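Notes from the kitchen task, part two

Posted July 15, 2022

Last time I wrote about how our robotics club at Flusley picked its project: a simulated kitchen, an arm, and a small set of pick-and-place jobs defined in plain text. This post covers the part I was responsible for, which is the sink. Miłosz Szewczyk handles the physics settings and the controller. Pacita Macaraeg wrote the layout generator. I write the success checks and keep the logs.

The repository is called Mirani. The name was taken from an older club project and we kept it so the build scripts would not need editing.

An episode works like this. The generator loads the kitchen, draws objects from the asset folder, and puts them on the counter. The instruction is read from a list, for example "put the small brown item on the plate." The controller gets 800 steps. When the steps run out, or when the controller reports that it is done, my check reads the object positions and returns pass or fail. There is no partial credit. I argued for partial credit in December and lost, and having read a lot of logs since then I think losing was correct.

Renders are saved along with each log. I go through them with the log open in a second window.
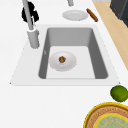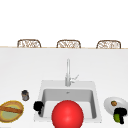 Same kitchen in both, different views of the sink.

The sink is the worst region of the counter to write checks for. My first version treated the countertop as one flat surface at a fixed height, and anything whose center was below that height by more than a small margin was marked as fallen. That rule is fine for objects that roll off the counter. It is wrong for anything in the basin. In the first render the bowl is on the floor of the basin with the brown item in the middle of it, and my rule reported both as lost. The simulation had done nothing wrong. I had written a check that did not know the counter has a hole in it.

The fix was to give the basin its own region, with its own floor height, and to test that region before testing for a fall. This took an evening. The rim took most of a week.

An object on the rim can have its center over the counter and part of its body over the basin, or the other way around. The black object on the left rim in the second render is that kind of case. It overhangs the basin a little. Is it in the sink? My check used the center point and nothing else, so a small shift in position could flip the answer. For a compact shape this does not matter much. For a lumpy one, the center of the collision mesh and the place where you would say the object is can be some distance apart.

I tried contact tests next. If an object touches the basin walls or floor, it is in the sink. If it touches only the rim, it is on the counter. If it touches both, the check waits 20 steps and looks again, and if it still touches both, the result is fail with a separate code so I can find it later. Miłosz disliked the wait because it lengthens every episode that ends near the sink. We kept it.

Nested containers needed one more rule. An item in a bowl does not touch the basin at all, so the contact test says it is not in the sink. The check now follows contacts upward: the bowl touches the basin floor, the item touches the bowl, so the item inherits the region of the bowl. I capped the chain at 2 links. Pacita asked what happens with a stack of three. It fails, and the code says why.

I reran the old logs with the new checks. Of the episodes that had been marked fail, 161 changed result. Most of them were bowls. A smaller group went the other way, from pass to fail, and I read those one at a time. They were nearly all objects leaning on the inside edge of the rim, which the center-point rule had been calling "on counter."

Things still open:

The plate check uses a circle slightly smaller than the plate. Long objects that lie partly across the rim come back as not on the plate even when they are stable. I have not decided whether that is a bug.

The large sphere needs its own size limit in the generator. It does not fit in the basin, so any instruction asking for it to go there should be thrown out before the episode starts. Pacita has a branch for this.

The region file is still written by hand. If someone moves the sink in the layout, the checks will not follow. I added a test that compares the two and stops the run if they disagree.

Next post will be on the grasp planner, once Miłosz has merged it.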